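Plates notebook, Ketilum room
5 January 2020

Started on the decorated plates today. The question for this week is which ones can go back into daily use and which should stay on the display shelf, and whether the white bin is good enough for carrying them between the two. Worked on the speckled top the whole time.

Plates and bin on the speckled top, then the sunburst plate up close, next to the white plastic.
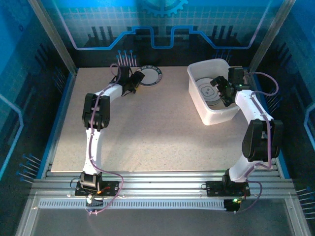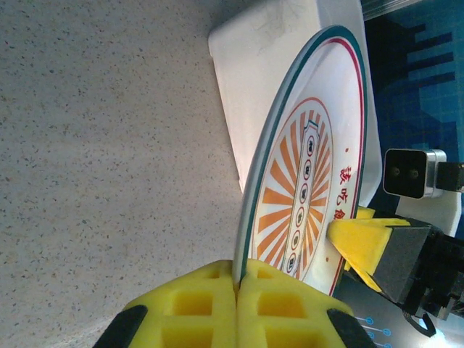 Sunburst plate

White ceramic, teal-green band on the outer rim and a thin red ring inside that. Oval medallion in the middle with orange rays, a narrow upright panel with red-outlined circles in it, and red Chinese characters to one side. I read them as something to do with eating a meal but I would like a second opinion before it goes in the list. Entered for now as "sunburst, green rim."

Weight 297 g on the kitchen scale, second reading the same. Ran a fingernail over the edge of the rim band and felt no step. On the medallion I think I can feel a very slight one, so the decoration there may be over the glaze. If it is, this plate should stay out of the dishwasher. Marked HAND WASH in the list until we know.

Foot ring is smooth. Slid it a short way across the top with a sheet of paper under it and again without, no scratching either way. The speckle hides small marks badly lit, so I wiped the surface and checked again with the flashlight held low.

Other plates

The lightest came out at 259 g. It rings a little duller than the rest when tapped. Could be a hairline, could be how I was holding it. Put aside for the tea test: strong tea, 20 minutes, rinse, look for a brown line.

Two of the Forora plates have old label glue on the back. Warm water and oil took most of it off. Did not use the Gentile cleaner, the bottle says not for printed surfaces and I don't trust the borders.

The bin

Scuffed but sound. Smooth inside, no sharp molding line at the corners. Plates lie flat in it without trouble. Standing on edge they want something behind them, and a plate leaned on the side wall slides down if the bin is nudged. Tried a folded dish towel along the bottom and it held for the walk to the shelf and back.

Stacking flat, put a paper napkin between each pair. The foot of one plate lands right on the printed middle of the next and that's where the wear on the older ones is. The foam sheets from Drandska would be better but they come in packs of 2000 and we are not buying that for one shelf. Cut-up packing foam will do.

Still open

Tea test on the 259 g plate.
Wash one old Forora plate by itself in the machine and compare the border with its neighbor. Pick one that is chipped already.
Second opinion on the characters.
Shelf liner: the roll left over from September is too narrow. Measure the shelf before ordering more.
Scale needs a new battery, the display was fading by the end.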